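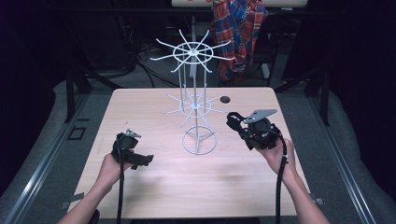 Nov 24, 2022

I finished Hornley last night, after 519 days. My sister laughs that I keep the date of my first login in a notebook, but I like to know such things.

For those who do not play it: Hornley is a small online farming game from the studio Wornivo. You get a piece of land by a river, you grow barley and onions, and in the evening you can walk to the village of Likley and sell them. It has no fights. When I started, in June of last year, the server had 3758 registered players. Now it is less than 2000, and in my time zone I often fish alone.

What I want to write about is the chat. I learned English mostly from books, so in fast games I am always too late with my answer. The others have already run to the next room. In Hornley people wait. A player called Vass once waited 4 minutes while I looked for the word "wheelbarrow" in my dictionary, and then he gave me one.

The last update added voice chat and removed the old message board in the village square. I understand why the studio did it, many players asked for it. But I used that board every day, and I have not turned on my microphone yet.

I still have onions in the ground, so I will log in on the weekend. If you play too, my farm is the one behind the mill with the blue gate.

Erzsébet Gulyás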